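Print this page | E-mail this page

Section 4. Receiving guests who arrive after the front desk has closed

This section is for the small guesthouses and apartment houses which use the Demgate key box together with the booking calendar. It is supposed that you have finished Section 3 and that your rooms are already in the calendar.

4.1 Before the first late arrival

1. Open the calendar and choose the room. Under "Arrival", change "Front desk" to "Key box".

2. Write the hour when your front desk closes. After this hour every new guest receives the key box message automatically.

3. Put one room key in each compartment. If the room has two keys, keep the second one at the desk. Guests who travel together often ask for it in the morning, and you will be glad to find it there.
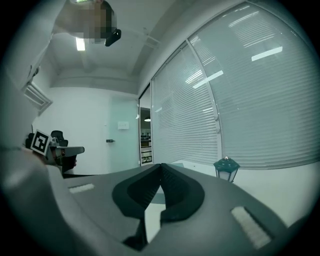
4. Write the arrival message. Keep it short, for the guest will read it on the street, with a suitcase in one hand. Say the name of the street, the color of the door and on which side of the door the box hangs.

5. Send the message to your own telephone and walk from the bus stop to the room, following only what is written in it.

Note: The message can have at most 1000 characters. Longer text is not sent in part -- it is not sent at all, and the calendar shows a red line beside the booking.

4.2 Codes

Each booking receives its own code. The code begins to work at 3 p.m. on the day of arrival and stops at the check-out hour.

1. Do not give the same code to two bookings, even when they are friends and take rooms side by side.

2. If a guest extends the stay, change the booking first and then press "Renew code". The old code stops immediately, so tell the guest before you press.

3. The box remembers the last 50 openings. Copy the list at the end of each month if you wish to keep it.

Caution: After several wrong codes the box locks itself for a short time. Please write this in your message. A tired guest will otherwise continue to press.
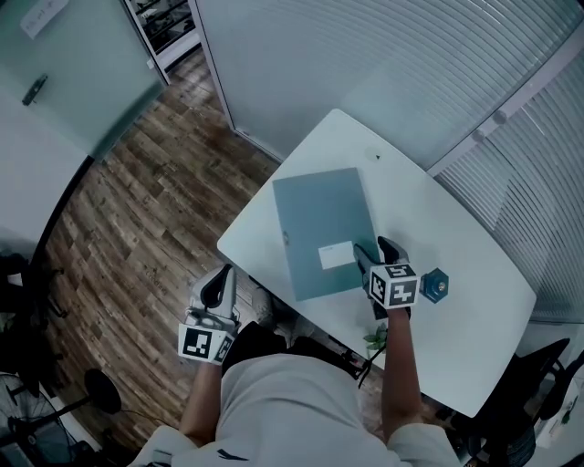
Walczak: We have the house in Wastau with the entrance from the courtyard, and guests were standing at the street door with a good code. I would add to step 4 that the courtyard must be named first and the box after. Since we changed the order in our message, the night calls have become rare.

The remark is correct also for houses with a shared gate. If the gate has its own code, put it on a separate line and write "gate" before it.

4.3 Breakfast and city tax

1. Leave the breakfast hours in the room, on paper. Many guests do not open the second message.

2. If your town collects a tax for each night, choose "Pay at check-out". The key box cannot take money. 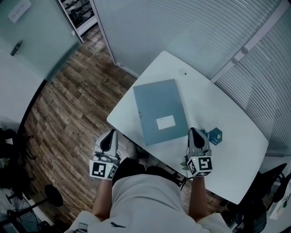
3. For guests who leave before the desk opens, choose "Pay before arrival" instead. The payment link goes out together with the code, and the code remains closed until the tax is paid.

Note: In Plultolberg and other places with a summer tax, check the amount again in April.

4. Ask early guests to put the key back in the same compartment and to close the small door until it clicks.

To remove a room from the key box, see Section 5.

Print this page | E-mail this page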